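Folding and sorting assistants (part-time), Brekham clothing reuse workroom

Brekham is looking for two part-time assistants to join the folding and sorting team. The work is sorting donated and returned clothing, checking it, folding it to a standard size and getting it ready for the shops. Both posts are permanent after a trial period.

We take in everyday clothes from collection points and from two firms that pass on their returns, Jaletti and Palumbo. Most of it is cotton and jersey: T-shirts, shorts, sweatshirts, children's things, towels. It comes to us clean. It does not come to us folded, and most of the day is spent putting that right.

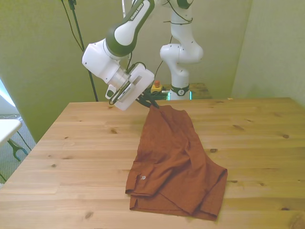
Nives Vitale

I run the workroom and you would report to me. I have written this advert myself, so if anything in it is unclear please ask me before you apply.

What the work is like

You take a piece from the heap, lift it by one end, let it drop open and look at it. Is it a shirt or a pair of shorts? Is the hem sound all the way round? Is the print or logo cracked? Then it goes flat on the table, you smooth out the creases with your hands and you fold it to the card. We have four fold cards, one each for tops, bottoms, towels and small items. You will be shown all of them in your first week and they stay pinned up afterwards.

Anything with a hole, a stain or a broken zip goes in the mending crate. Anything past mending goes for rags. If you are unsure, put it to one side and ask. We would much prefer a question to a pile of good shirts sent for rags.

Folded pieces are stacked by size and colour family. Reds, rusts and browns go together, then blues and greens, then greys and black, then white and cream. Stacks go on the trolley when they reach the line marked on the side. At the end of the shift the tables are cleared and wiped down.

The tables are plain pine boards with the knots showing. They are good to work on but they do need looking after: please run a hand over the top before you start and pick off any splinters or scraps, as they pull threads in knitted fabric. Drinks are kept in the kitchen.

Hours and pay

Each post is for four shifts a week, Monday to Thursday. Shifts last five hours with a paid break. One post is mornings and the other is afternoons. Please say in your application which you would prefer, or if you could do either.

Pay is at our standard workroom rate, which is on the application form. Holiday is worked out in proportion to your hours. We close for a week at the end of December and this comes out of your holiday allowance.

The trial period is seven weeks. You will have a short talk with me halfway through and another at the end.

Who we are looking for

You do not need to have done this kind of work before. You do need to be able to:

stand for most of a shift (stools are available and you can swap between standing and sitting)
lift a full crate with another person
read care labels and size tags, including small print
keep to the same fold all day
tell us when you are going to be late or off sick

It would help if you have worked in a laundry, a shop stockroom or a hotel linen room. Sewing is useful but not needed, as mending is done by a separate team.

English is the working language of the room. Several of us speak Italian as well. Fold cards are drawn, with very few words on them.
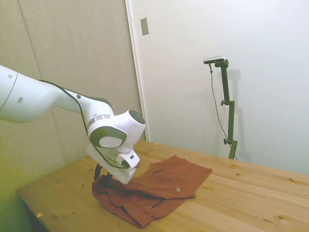 Photo: Debora Lombardi

A note on towels and heavier pieces

Applicants often ask what the hardest part is. For most new starters it is thick fabric. A towel or a heavy garment that has been bunched up will hold its folds, and if you fold over the top of them you end up with a lump in the middle of the stack. Open it right out, lay the corners flat, find the label and start from there. Check along the seams as well, where the material doubles over itself and marks are easy to miss.

Speed comes with practice and we do not set a target in the trial period. After that we expect a full trolley in around two hours, depending on what has come in.

Training

The first week is spent alongside someone from the team. You will start with flat items and move on to tops once those are neat. After the trial period you can ask to learn the Kunis stock system, which we use for labels and for booking trolleys out to the shops. Learning it is optional and is done in working time.

Clothing and storage

Wear flat, closed shoes and something comfortable that you do not mind getting lint on. Please take off rings and bracelets with sharp edges, and keep long hair tied back. Aprons are provided. There is a locker for each person on shift, and you will need to bring your own padlock.

Staff may buy clothing from the room at the shop price once it has been sorted and labelled. Nothing is to be set aside before then.

Getting here

The workroom is on the ground floor with level access from the yard. There is a bus stop across the road and a rack for bicycles beside the yard door. We have no parking for staff cars. If you need an adjustment for the visit or for the job itself, tell us on the form or telephone the office.

How to apply

Fill in the application form, which you can collect from the workroom office or any of our shops. A CV is not required, but you may attach one. In the last box, tell us in a few lines why the hours suit you and what work you have done before, paid or unpaid.

Completed forms should be handed in at the office or posted to us, marked for Nives Vitale. We will invite people in for a short visit, where you will see the room, try some folding and have a chance to ask questions. There is no separate interview. You will hear from us either way.

Advert posted 2/25/24. The posts stay open until both are filled.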